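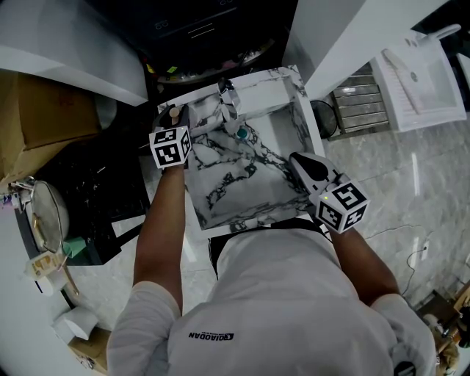

Yolanda Baptiste wrote to ask whether a big board counts as counter space or as a loose item, because the last checklist had a line for each and she ticked both. Good question, and the answer is loose item, even if it lives there all year. If you can pick it up, it can slide, so it gets checked like anything else that isn't screwed down. I've moved it to its own line below.

Pirzada Court > Shared Rooms > Kitchen > Safety Checklist with Comments

Search this site Go

Kitchen and work surface check, Room 1178
Checked by: me (Anum Soomro)
When: Saturday, started a little before 10 a.m.

I've kept the same layout as last time, so each line has OK, FIX or WATCH after it and then whatever I felt like saying. I went on longer than I meant to on the outlets, sorry, skip down if you only want the to-do list!

WORK SURFACES

Main surface steady, no rocking: OK
Leaned on it at every corner with my full weight. Not a wiggle. Last winter's shim is still in place and I'd like everyone to leave it alone please.

Large board or tray sits flat: OK
The square one with the marble pattern. It's the one with the raised lip on the far edge, which I love for keeping crumbs and little parts from heading for the back. I pressed down on all the corners and it stayed put. Yolanda's question again: yes, check it every time, and yes, lift it up and wipe underneath. I did and it was grim.

Edges of board free of chips: OK
Ran a dishcloth around it. The cloth catches on a chip before your finger does, so do it that way and save yourself a cut.

Small loose things put away: FIX
We're bad at this one. A silver clip sort of thing standing on the board and a little round teal piece next to it, like a bottle cap or a knob. If it's off something, it needs to go back on. If it isn't off anything, it needs a home. There's a jar on the windowsill for exactly this (label says BITS, you can't miss it) and I would be thrilled to see it used.

Pegs and dowels: WATCH
The small light-wood ones are fine to work with on the board. I only want them back in their bag when you're finished, since they roll, and I have personally skated across the floor on one.

Round metal dish of odds and ends: FIX
Pull it forward when you're done with it! I don't want it pushed partly under the edge of the big dark appliance. Stuff gets knocked back there and then we're fishing around with a ruler. I've put this down as a FIX but it takes two seconds.

COOKING AREA

Hovar range, knobs turn and click off: OK
The front left one is stiff but it does click. I turned each of them on and off and said the positions out loud like a pilot.

Space beside the range clear of cloth and paper: FIX
Dish towel hanging off the handle and a takeout menu propped behind it. Both moved. The menu was from a place in Wokuvdale that closed, so I threw it out, and if you were saving it for sentimental reasons come and find me.

Hood filter: FIX
Greasy. Goes in the sink overnight with dish soap and the hottest water you can stand. My turn this time, so no one needs to volunteer.

Oven thermometer reads close to the dial: WATCH
I set it to 250 and waited until it stopped climbing and the thermometer said 230. Fine for roasting vegetables. I wouldn't trust it with a cake, and I'd like a second reading next time before we bother the landlord.

Fire extinguisher, gauge in the green, pin in: OK
Someone had hung an apron over it. Apron is now on the apron hook.

OUTLETS AND CORDS

Test button on the outlet by the sink: OK
Pressed test, it popped, pressed reset, it came back. If you've never done this, come along next time, it's weirdly satisfying.

Breaker for the counter outlets: OK
It's a 20 amp breaker and it's labeled in my handwriting, which I'm told looks like a 5. I'll redo the label. Please don't run the kettle and the toaster oven together on that side. I know it usually holds. I also know who was in the shower when it didn't.

Cords not crossing a wet spot: WATCH
Toaster oven cord runs closer to the faucet than I like. Tucked it behind the bread box for now, and if the bread box moves then the cord needs to move with it.

Building wiring sheet posted inside the cabinet door: OK
Still there, still says 2000 as the year of the rewire, still taped up with three kinds of tape.

SINK AND FLOOR

No drip under the sink: OK
Dry paper towel left down there for an hour and it came back dry. The Floseo trap we put in is holding up well.

Mat lies flat: FIX
One corner curls. I put the heavy cookbook on it while I did the rest of the list and it curled right back up as soon as I took the book off. New mat, I think. Does anyone have a spare?

Path to the door clear: OK
Apart from my own bag, which I tripped over. Moved it.

TO DO

- Clip and teal piece into the jar, or back onto whatever they belong to
- Metal dish pulled forward
- Hood filter (me)
- New mat
- Breaker label, legible this time (also me)
- Second oven reading

COMMENTS

Yolanda Baptiste: Thanks for sorting out the board line. Can we add one for hair and sleeves? I always lean right over when I'm working on something fiddly and I'd hate to do it with a burner going.

Anum: Yes! Adding it under Cooking Area. Short sleeves or rolled up, hair tied back, burners off if you're only doing small stuff on the board.

Yolanda Baptiste: And I have a mat. It's brown and not pretty.

Anum: Brown is great. Bring it down whenever, and leave it outside the door if I'm not in.

Yolanda Baptiste: Is the ruler for fishing things out still behind the fridge?

Anum: It fell down the back. We need a longer ruler.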